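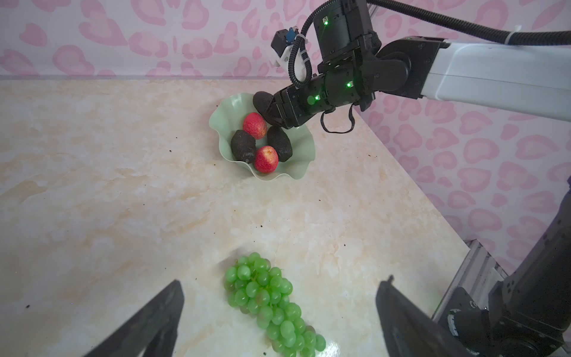
Apples and avocados in a green bowl.

Bird count season is back at Sakau Marsh!

18 shares | 6 comments

If you have walked the boardwalk at Sakau any time in the last couple of weeks, you already know. The sandpipers are in, the mudflats are alive from first light, and on a good morning you can hear the whole flock lift off before you ever get close enough to see it. It is my favorite time of year out here and I'm so happy to be writing this one again.

Last September's count gave us 1,173 birds on a single tide, which was the best total since we began keeping records on the Zinomton side. The year before that it was 734. Part of the jump comes from having more eyes out (we added the spit and the old salt pans to the route), so please don't read it as the marsh suddenly doubling in birds. Even so, the stretch of mud below the Huttunen bridge was covered on the same route and the same tide both years, and that stretch was up too. Dunlin did especially well. We also had 13 whimbrels feeding together near the creek mouth, and if you have never watched a whimbrel work a crab out of its burrow with that long curved bill, you are in for a treat!

The birds are only here to eat. Most of them bred far to the north and still have a very long flight ahead, and some will nearly double their weight before they go. They do that on worms, tiny clams and little shrimp-like creatures that live in the top couple of inches of mud – it doesn't look like much from the path, but scoop up a handful and it wriggles. A flock that gets flushed over and over burns off what it just ate. So this month, dogs on leash past the second gate, please, and if the birds stop feeding and all put their heads up, you're close enough. 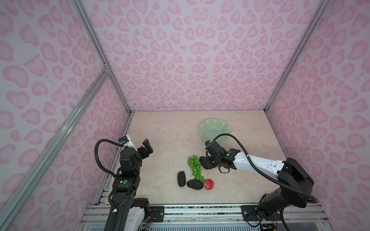 We get a lot of questions about telling the small ones apart, and I will be the first to admit I spent two full seasons getting it wrong. Start with the legs. Black legs and a short straight bill, think semipalmated or western. Yellowish legs on a brownish bird that creeps along the edge of the grass, think least. Mud does a great job of turning yellow legs black, so look at several birds before you decide. And if you can't tell, write "small sandpiper" on your sheet and move on. We all do it, and those birds still go in the total.

The count itself is on Tuesday. Meet at the Vundau parking lot at 6:30 a.m. so we can be in place well before high tide pushes everything up onto the roost. Bring boots you don't mind losing to the mud, something warm for the wait, and binoculars if you own them. We have a few loaner pairs and one good spotting scope on the platform that everyone takes turns with. Beginners get paired with someone who has done it before, and kids are very welcome as long as they can whisper for an hour – or most of an hour.

There are 140 spots across the route this year and the platform always goes first, so put your name on the sheet at the trailhead kiosk or just reply to this newsletter. If it's pouring we still go. If there's lightning we try again the next morning, same time, same lot.

6 comments | Share this item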